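**Does adding a wrist view help with cloth picks, or is head view enough?**

**Golix**
We train a policy on home demos, 2659 episodes. With head view only, it grabs air on floor cloth. Worth adding wrist data? 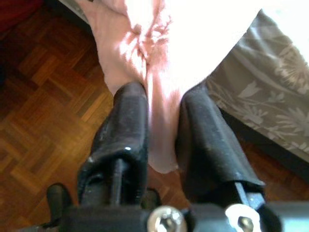 *Wrist view, pink cloth between the fingers*

**Mahasneh**
Yes. We ran 50 trials per setup on fabric and the wrist view cut missed grasps by more than half - most of the gain came in the last stretch before closing. Keep the head view for finding things. Pillows and blankets run together up close.

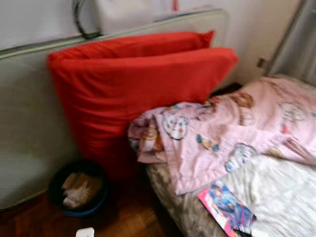 **Grornitex**
Depends on your split. If 87 of your test episodes share a room with training, the number means little. Hold out whole rooms first.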